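Room attendants / robot minders x 3 - Sotport

Posted January 23, 2026

We need 3 people for the guest rooms team at Mullow, Sotport site. Start April, contract to end of 2027, likely longer. Read it all before you apply please, last time half the applicants thought it was a computer job. It isnt.

What's changed. Used to be two attendants per room, whole turnaround by hand. Now a robot does the clearing (cups, bottles, small rubbish) while one attendant does beds and bathroom and keeps an eye on it. Job titles changed, pay went up a grade, nobody on the team was let go. Fewer trips with the bin bag. More standing up to look at a screen, which some like and some dont.

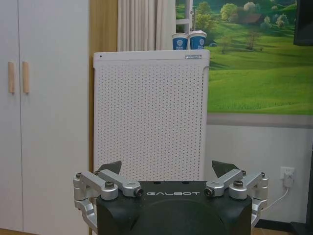 Two paper cups on top of the air purifier, typical clearing job.

You'll be:
- making beds, cleaning bathrooms, same as ever
- sending the robot into the room and stopping it if something looks wrong
- logging what it missed or dropped, on the Zikemeo tablet, in plain words
- finishing off by hand whatever it can't reach
- telling us when the new way is slower than the old one. We do want to know

You'll need:
- hotel, hospital or care home cleaning experience, around 2 years
- to be OK on your feet all shift
- no technical background. Training is paid, first fortnight, on site

Not for you if you want to work alone with headphones in. You have to be able to hear the thing.

Hours: we're open 365 days so weekends are on the rota, every other one. Earlies and lates, no nights. Uniform and hot meal provided. Staff bus from Magyar Street, stops at the back gate.

Your logs go to the software people and are not used for timing you or for appraisals. That's written into teh contract, ask to see it at interview.

To apply: short letter or just ring the Mullow front desk and ask for housekeeping. CV optional. Trial shift is paid.

Comments

linen_cupboard: is part time possible? school runs

Mullow Housekeeping: Yes, earlies only, say so when you ring.

tobyornot: did the clearing job since last year. back is better, logging is a faff, you get used to it

R.P.: Who pays if it breaks a guest's stuff?

Mullow Housekeeping: We do. Not you.

Recent vacancies
Night porter, Sotport
Laundry assistant, Mullow
Breakfast chef (maternity cover)
Tablet support, part time, Zikemeo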